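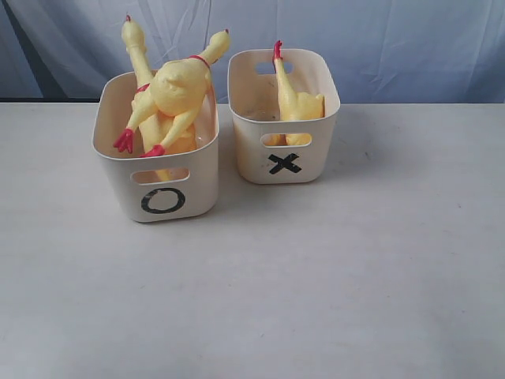 Kodine Open Day, Feb 19, 2020
Reviewed: the Flastuva sorting arm

I drove 117 miles to see this arm, so I wanted to like it. Kodine pitches it at small packing shops, and the job they picked for the demo was rubber chickens and two plastic bins, one marked O and one marked X. Cute, and the kids up front loved it. But I pack glass jars for a living, and a rubber chicken forgives a lot.

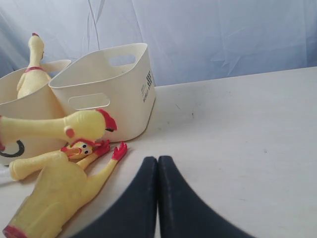
The gripper is two slim black fingers, and the scuffs on them looked like honest wear to me. I asked Lena Grabowska, who ran the table, how it handles anything stiff or slippery. She said to come back in June - fair enough, but I can't buy June. She was also vague on who fixes it when it quits.

A plain white table with a cloth behind it is nothing like my bench. Show me bad light and clutter and I'll listen. For now, two stars out of 4, and one of those is for Lena's patience.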